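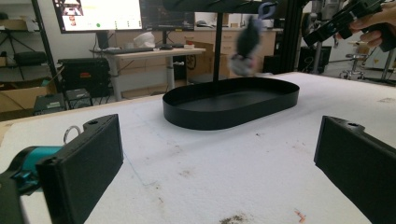
Black tray with a stand, on a padded tabletop

How to clean and store costume jewellery at home

Costume jewellery is made of cheaper metal with a thin layer of colour on top, and for this reason it needs a softer treatment than gold or silver. I have repaired and sold second-hand pieces at the Wednesday market in Skindau for many years, and most of what people bring to me was spoiled in the bathroom or in a closed box with many other things. With a little patience you can do all the work at your own table.

What you need

A bowl, with 1000 ml of lukewarm water
Mild dish soap without lemon
A baby toothbrush, or another brush which is very soft
Cotton buds
Two clean cotton cloths, one for washing and one for drying
A towel or a soft pad for the table
Small zip bags
A tray and a stand with a crossbar, or some hooks on a board

Please do not buy a special liquid for silver. It is too strong for plated metal, and on some pieces the colour goes away in one minute. Toothpaste and baking soda are also not good. They scratch.

Step 1. Prepare the table

Put something soft under your work. A glass stone that falls on a hard table can lose a corner, and a small bead will roll to the floor before you can catch it. On a padded surface it stays where it fell. The pad doesn't need to be beautiful. Mine has many old spots and I only change it when it becomes thin.

Choose a white or very light colour if you can. Small rings and ear backs are much easier to find on it. Work in daylight, near a window, and close the drain if you are washing anything at a sink.

Step 2. Sort the pieces

Make groups before you touch the water. I use these ones:

Plain metal, no stones
Metal with glued stones
Plastic and resin
Pearls and imitation pearls
Anything with leather, wood, thread or feathers
Broken pieces

The last two groups will not be washed. Put them to the side with a dry cloth over them.

To know if a stone is glued, look at it from the side. When little metal claws are holding it, it is set. If there are no claws and the stone sits in a small cup, it is most likely glue. Old glue becomes yellow and gets weak in water, so a piece like this must never lie in the bowl.

Step 3. Open the knots

Do this while the chains are dry. Lay the chain flat, open the clasp first, and put one drop of baby oil on the knot. Take two sewing needles, place both points in the middle of the knot and move them slowly apart. Do not pull on the ends. A fine chain can take a quarter of an hour, and if you get angry it is better to go and make tea.

When the knot is open, wipe the oil away with a bit of soap on the cloth.

Step 4. Wash

For plain metal: mix a few drops of soap in the water. Hold the piece in the water for a short moment, brush it lightly, and rinse in clean water. Don't leave it to soak.

For glued stones: make the cloth damp and wring it very well. Wipe the metal only. For the stones use a cotton bud which is almost dry. Keep the stones facing down while you work, then the water will not run behind them.

For plastic and resin: soap and water are fine, but no alcohol. It makes the surface cloudy and this cannot be repaired.

For pearls: a damp cloth, nothing more. Let a pearl string dry lying flat. If you hang it when the thread is damp, the thread becomes longer and you will see gaps between the pearls.

Green spots on the metal can be wiped with a cotton bud and a little white vinegar. Rinse directly after. Some green spots are deep and a mark will remain.

Step 5. Dry

Pat everything with the second cloth and lay it on a dry towel overnight. A hair dryer is allowed for plain metal, on the cold setting. Check the inside of the clasps, where water stays the longest. I do not put any piece away on the same day it was washed.

Step 6. Hang the long pieces and lay down the short ones

Necklaces keep best when they hang. A T-shaped stand is enough for most people, and one with a tray at the foot is practical for rings and earrings. Hang the longest chains at the outer ends of the crossbar and the lighter ones nearer to the middle. Leave a finger of space between them. If the stand wants to tip over, you have put too much on one side.

Do not place the stand in direct sun or in the bathroom.
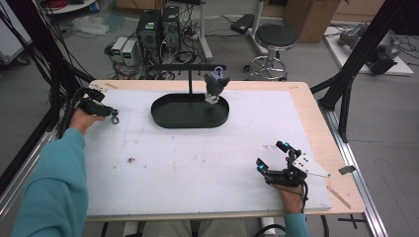
Step 7. Pack what you do not wear

Pieces you wear only in summer, or only at Christmas, can go in zip bags, one piece in each bag. Press the air out before closing. For a necklace, leave the clasp outside the bag and close the zip around the chain, and it will not make a knot.

Write on the bag what is inside. Open the bags every few months, and if there is a smell of metal, wipe the piece and use a new bag.

How often to clean

Pieces worn every day: wipe after wearing, wash every 14 days
Pieces worn sometimes: wash 2 times in a year
Pieces in bags: wipe only

Put your jewellery on last, after perfume, cream and hair spray, and take it off first in the evening.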